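Rolter Pop-Up Goal, three months on

I coach the under-12 girls at a club with one and a half pitches, and for most of my coaching life I have believed that a goal is two jumpers and an argument. The argument is a useful part of it. Children who can't yet pass the ball five yards will stand and debate the height of an imaginary crossbar with the stamina of barristers, and it gives the adults time to find the bibs.

Then the club got a little money from the spring raffle and I was told to spend it before somebody bought another gazebo. So I now own, or at any rate store in my hallway, a pair of Rolter pop-up goals, and I've used them twice a week ever since.

The price first, because I always scroll down to find it and get cross. A pair was 96 pounds delivered. You can buy a single one, but it costs more than half the price of two, and a single goal makes for a short evening.

What you get

Two goals, two carry bags, eight pegs and a sheet of instructions folded to the size of a stamp. Each goal is a sprung hoop with a net on it, much like those beach tents that go up in a second and never come down again. It's six feet wide when open. The bags are bright orange, for which I am grateful, having lost a navy one of another make in a hedge for most of last winter.

The pegs are poor. They look like something you'd use to hold down a napkin. On soft ground in May they were fine, and when the pitch dried out I bent three of them in one evening, one with my foot and two with language. I now use some old tent pegs from the shed and keep the Rolter ones for show. If you play on artificial turf you can't peg anything, of course, and you'll want the sandbags, which are sold separately and come without sand.

Putting them up

You take the goal out of the bag, point it away from your face and let go. It makes a noise like a startled goose. The girls love this so much that there is now a rota for who gets to do it, and the rota has been the cause of more ill feeling than any result this season.

From bag to ready, with pegs, takes a minute or so a goal. Compare that with our old metal ones, which took two adults, a spanner and a discussion about whose turn it was to bring the spanner.

Putting them away

Well.

The instructions have four drawings. In the first, a smiling figure holds the goal by its sides. In the second, the figure twists it. In the fourth, the goal is in the bag. The third drawing is a sort of knot with arrows, and I have studied it in good light and in bad and learned nothing from either.

For the first fortnight I folded them by kneeling on them. Gitau Mugo, who runs the boys' group on the other half of the pitch, watched me do this for several sessions before offering to help, and I'll remember that about him. His method is to stand the goal on its edge, put a foot inside the bottom, push the top down towards you and over to the left, and keep going past the point where it feels as if it will break. It folds into two rings and you stack them. I can do it now about four times out of five. On the fifth I still kneel.

A word of warning if you're short: the top of the hoop comes over at chin height. Keep your mouth shut at that stage.

How they play

This is where I expected to be rude, and can't be. They're good. The net is tight enough that a decent shot stays in, and slack enough that it doesn't fire straight back at a child who is already celebrating. The frame gives when somebody runs into it, and in my group somebody always runs into it. We had Dima Haddadin go in head first after a loose ball, net and all, and she came out the other side of the drill with nothing worse than grass in her ear and a free kick she hadn't earned.

The posts are soft, which changes the game a little. A ball that hits a proper post comes back out and you get a scramble. A ball that hits the side of a Rolter just slows down, thinks about it, and dribbles off somewhere dull. My keepers are pleased. My strikers say it isn't real football, and I've told them real football is played by people who tie their laces before kick-off.

In wind they're less convincing. Anything above a stiff breeze and the top starts to lean. With good pegs it holds its ground, but we had one evening when a goal came loose between drills and set off towards the car park, pursued by eleven children and a spaniel. It was the best sprint work we'd done all year. I wouldn't use them for a match in weather like that, and I wouldn't leave them standing unattended in any weather at all.

What the girls think

I asked for opinions, which is always a mistake. One said the net was scratchy. One wanted them in purple. Apinya Duangkaew, who is nine and plays up an age group because she's better than all of them, said the goals were too small, and then put seven out of ten in from the halfway line to show me how badly it was affecting her.

We've used them mostly for small-sided games, four against four, with both goals about thirty paces apart. They also do well set back to back in the middle of the pitch, so that a team can score from either side. That drill is chaos for the first ten minutes and after that they start looking up before they pass, and I could have cried the first time I saw it. I used to have to shout for that.

Wear and tear

At three months there's one small hole in the net of the goal that gets used as the favourite (I don't know why there is a favourite, but there is). I closed it with garden twine. The stitching along the hoop is sound. One bag has lost its zip pull and now has a paper clip. The hoops themselves are as springy as the day they arrived, and I say that as the owner of the chin.

They don't like being put away damp. I left one in its bag over a weekend after a soaking and it came out smelling like the inside of a goalkeeper's glove. Ten minutes over the banister sorted most of it. The rest has become part of the character of the hallway.

Against the others

I've borrowed or been lent two other makes, so for what it's worth:

The Lorkidico is the posh one. It has a folding frame in place of the hoop, stands up beautifully in wind and takes up half a car. It also cost the club down the road a good deal more than ours did, and Oriana Cisternas, their coach, won't let anyone under fourteen touch it. If you've got a shed at the ground and no need to carry anything, it's the better goal.
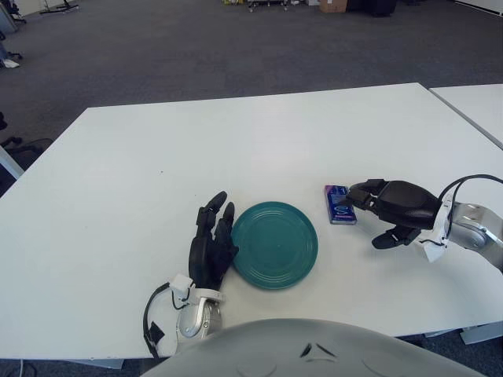

The Onsri is the cheap one. You can get a pair for 57 pounds and you'll see where the money went, or didn't. The hoop on ours kinked the second time it was folded, and from then on the goal had a waist. Fine for a back garden and a patient child. I wouldn't give it a season with a team.

There's a middle option from a Ritport set that comes with cones and a ladder thrown in, but the goals in that are knee-high and meant for target practice. The cones are decent. The ladder tangles if you so much as look at it.

Spares and service

I wrote to Rolter about the pegs. They replied the next day, very politely, to say that the pegs were suitable for normal ground. I asked what normal ground was and haven't heard since. On the other hand, they sent a new zip pull without charge, and it's a perfectly good zip pull for a different bag.

Replacement nets are sold on their site. I haven't needed one, and looking at the fitting guide (six drawings this time, two of them knots) I hope to be retired before I do.

Would I buy them again?

Yes, with my own pegs. If you've got to carry everything from a car to a field by yourself with a bag of balls on one shoulder and somebody's forgotten water bottle in your teeth, the weight is the thing that counts, and these weigh next to nothing. I can take both goals in one hand. With the old ones I used to arrive at training already needing a sit-down.

If your pitch is on top of a hill, buy something heavier. If you coach adults, they'll laugh at you, but they may do that anyway.

Good points: light, quick to put up, kind to anyone who runs into them, easy to spot in a hedge.

Bad points: pegs, drawing number three, the smell if you're lazy.

Marks: eight out of ten. It would be nine if they'd film somebody folding one, slowly, with their actual hands showing.

Update: Fongchan Thepsuriya, who has two daughters in the group and reads these things, tells me there is a film of somebody folding one, and it's been on the Rolter site all along. I've watched it. The man does it in 3 seconds, with his back to the camera. Eight stands.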